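The Great Pantry Clear-Out, or How I Learned to Love a Clear Bin

I own 14 jars of spices and until last March I could have named maybe four of them. The rest lived in the dark behind the cereal, lids sticky, labels facing the wall, and every time I wanted cumin I bought more cumin. (I had three cumins. One of them was older than my dog.)

So when my editor asked if I'd like to write something about small-kitchen storage, I said yes before she got to the end of the sentence, and then I called Hipólito Acuña. Hipólito sets up pantries for people in the Berge apartments, those tall skinny buildings where the kitchen is basically a hallway with a stove in it, and he has very firm feelings about cupboards. He hates deep ones. He hates baskets you can't see into. He once talked to me for most of a lunch about lids!

His first rule is that everything comes out. All of it, onto a table, before you buy a single container. I'd already gone shopping, of course. I had a Vendura catalog with half the corners folded down and two lazy Susans in the trunk of my car, and he made me leave them there.

Emptying the cupboards took most of a morning. It's embarrassing and kind of fun, like going through old coat pockets. I found soup mix, birthday candles, a bag of rice closed with a hair clip, and enough snack packets to get a bus full of kids to the coast and back. Hipólito doesn't let you sort as you go, either. You pile things up in the middle and then you look at the pile for a while, and he drinks your coffee.

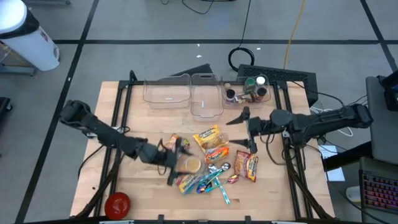 The bins come next, and he likes them see-through and plain, with straight sides. Round ones waste the corners. He also likes them in different widths, and I fought him on this, being a person who wants everything to match. But a narrow bin is just right for packets standing on end, like records in a crate, and a wide one is better for jars, and once you've tried it you stop caring that they aren't twins. Mine are from a little store called Wumlow that mostly sells fishing tackle. Good bins, though!

Spices go in first. Jars in one bin, tall bottles at the back, short ones in front, and the whole thing slides out like a drawer when you're cooking. I'd always kept mine alphabetically on a rack (for about a week at a time) and this is so much easier. You pull out the bin, you poke around, you put it back. Hipólito writes the name on the lid with a paint pen if the bin is going on a low shelf. I haven't gotten around to that.

Then the packets: noodles together, crackers and chips together, anything opened in its own spot at the front with a clip on it. We argued over instant noodles, which I think of as dinner and he thinks of as a snack. My kitchen, so they're dinner.

You also want to leave a bin empty. This was the hardest part for me, and I kept sneaking tea bags into mine. He kept taking them out. The empty one is for whatever comes home from the store next week, so it doesn't end up on top of the fridge.

I've been living with the new setup for 7 months now and I still have only one cumin. The lazy Susans went to my sister.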